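**Is the Kunance starter kit worth it for pick-and-place with cups?**

Irina Filip, Sat 10 August

I'm looking at the Kunance two-finger kit with the wrist camera. The sales page says it handles "100 everyday objects out of the box" and learns a new one from 37 demonstrations. I want it to pick up small metal cups and pour dry material from one container to another. Has anyone run it for longer than a demo? The page has plenty of clips and no failure rates that I could find.

---

**Rami Abou Jaoude**

I've had one since December. The arm is fine. The fingers are soft-edged fins that do well on boxes and fruit and less well on anything shiny with a straight wall.

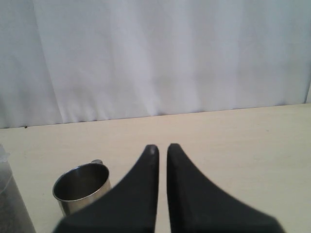 My main complaint is the 37 number. With the cup always in the same spot, sure. Move it a hand's width and I needed many more demos before I'd leave it alone. Support told me 1000 was "typical for varied placement" -- that figure is nowhere on the sales page. Ask them for it in writing.

Pouring is a separate skill package, and you pay for it yearly. Check that before you compare prices with Iven.

---

**Ogbonna**

works great for me, no problems. get the 3 year warranty

---

**Datar**

@Ogbonna works great doing what?

Irina, ask for a trial with your own cups and your own material on your own table. They agreed to that for us after some pushing. We sent the kit back, mostly over the license terms, and the refund came without a fight. I haven't tried the newer fingers, so I can't say whether the grip is any better now.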